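The gripper that would not let go

Zawadi Ogola was folding laundry when the tool in her hand stopped opening. She had a sweatshirt pinched by the collar, she released the trigger, and the jaws stayed where they were.

"I waited for it to let go and it didn't," she says. "So I pulled, and that was the wrong thing to do."

Her little finger had strayed between the two linkage arms. When the jam cleared, the arms snapped inward and caught it. She was left with a bruised nail and a torn glove, and Mekska, the company she collects for, stopped all home sessions for 8 days.

Ogola handles clothes with a hand-held gripper so that a robot arm at the company's Prikthorpe lab can later learn the same movements. Most of the work is shirts, towels and trousers, picked up and put down again.
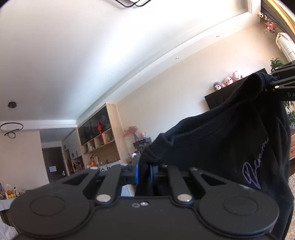 A black sweatshirt held in the jaw of a hand-held gripper.

Soledad Barrios, who looks after the hardware, took the faulty unit apart the same afternoon. She found lint packed around one of the lower pivot pins, and the pin itself was scored.

"Fleece is the worst for it," Barrios says. "The lint gets in behind the arm and you can't see it from outside. The spring is still pushing the whole time. When it gives, it gives all at once."

The tool had logged 3,934 grip cycles. The service sheet called for a cleaning at 3,000, but the count was kept by hand, and this unit had been passed from the Hikdale team to Ogola without its sheet. Barrios does not blame either side for that.

"I wrote the sheet," she says. "It was a piece of paper in a box. It should have been on the tool."

There had been a warning in April. Eamon Ó Néill, another collector, reported that his gripper was slow to open on heavy cloth. He was told to restart it and carry on.

"It worked after that, so I forgot it," Ó Néill says. "I'd push harder now - I'd ask for somebody to look at it."

Mekska has since made 2 changes. Each gripper now counts its own cycles and locks out when a cleaning is due, and a thin guard covers the space where Ogola's finger went in. The guard is not popular. Ó Néill says it catches on loose fabric, and Barrios is working on a narrower one.
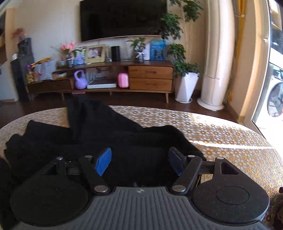
Gripper open over a black cloth on a patterned bedspread.

The instructions have changed too. If the jaws stick, the collector lays the tool down on the bed or table, switches it off and calls in. Pulling on the cloth is not allowed.

Ogola went back to work when the sessions restarted. Her nail took almost the whole summer to grow out. She says she still checks where her fingers are before each grip, and she has asked for the fleece to be saved for the end of the session, when the tool is about to be cleaned anyway. Barrios has agreed to try it.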